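Fischsauce im Schmortopf: wann dazugeben?

Forum › Kochen › Südostasiatische Küche

kieu_khong
Guten Abend zusammen,
ich koche seit einiger Zeit Thịt kho, also Schweinebauch mit Eiern, in Karamell und Kokoswasser geschmort. Meine Tante gibt die Fischsauce gleich am Anfang zum Fleisch. In dem Kochbuch, das ich in Kurkthorpe gekauft habe, steht dagegen, man soll sie erst in der letzten halben Stunde hinzufügen. Ich habe beides ausprobiert und finde die erste Variante runder, aber jedes Mal ein wenig zu salzig. Wie macht ihr das?
Viele Grüße
Kiều Khổng

Topfgucker28
Immer am Ende. Die Flüssigkeit kocht ein, das Salz bleibt im Topf. Wer am Anfang voll würzt, hat nachher Salzlake.

Thanakorn S.
Hier muss ich ein bisschen widersprechen. Wenn die Fischsauce erst am Ende kommt, schmeckt das Fleisch innen nach nichts und die Sauce nach Fisch. Ich mariniere den Schweinebauch mit zwei Esslöffeln Fischsauce, zerdrücktem Knoblauch und weißem Pfeffer. Dann bleibt er über Nacht im Kühlschrank. Den Rest der Fischsauce gebe ich nach und nach dazu und probiere jedes Mal.

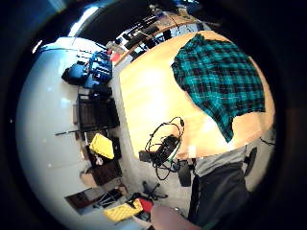 Wichtig ist auch der Karamell. Er muss wirklich dunkel werden, fast wie starker Tee, sonst ist das Gericht nur süß und man gießt immer mehr Fischsauce nach, um die Süße auszugleichen. Ich glaube, dass viele Leute genau deshalb beim Salz landen – der Karamell war zu hell. Ich nehme 4 Esslöffel Zucker auf ein Kilo Fleisch und lösche mit heißem Wasser ab, bitte vorsichtig, es spritzt sehr.
Gruß, Thanakorn Sukprasert

Topfgucker28
Über Nacht in Fischsauce? Da wird mir das Fleisch zu fest, fast wie Schinken. Eine Stunde reicht.

Thanakorn S.
Bei magerem Fleisch haben Sie recht. Beim Bauch habe ich dieses Problem nie gehabt.

derkach_kocht
Welchen Topf nehmt ihr? Ich habe einen gusseisernen von Vevix, da verdampft fast nichts, und ich kann von Anfang an würzen. In der offenen Pfanne würde ich es auch nicht tun.

kieu_khong
Vielen Dank, das mit dem Deckel ist ein guter Hinweis. Mein Topf ist dünn und der Deckel schließt schlecht. Gestern waren nach zwei Stunden nur noch wenige Löffel Sauce übrig. Die Eier lege ich übrigens erst für die letzten 28 Minuten hinein, sonst werden sie wie Gummi.

Thanakorn S.
Bei uns zu Hause dürfen die Eier ruhig fest sein. Am zweiten Tag sind sie am besten, ganz braun bis zum Dotter.

Topfgucker28
Gummi bleibt Gummi, auch am zweiten Tag.

kieu_khong
Ich versuche es am Wochenende so: die Hälfte der Fischsauce in die Marinade, eine Stunde ziehen lassen, dunklerer Karamell, Rest am Schluss. Wenn jemand weiß, wo man in Kescombe Kokoswasser ohne Zuckerzusatz bekommt, freue ich mich über eine Nachricht.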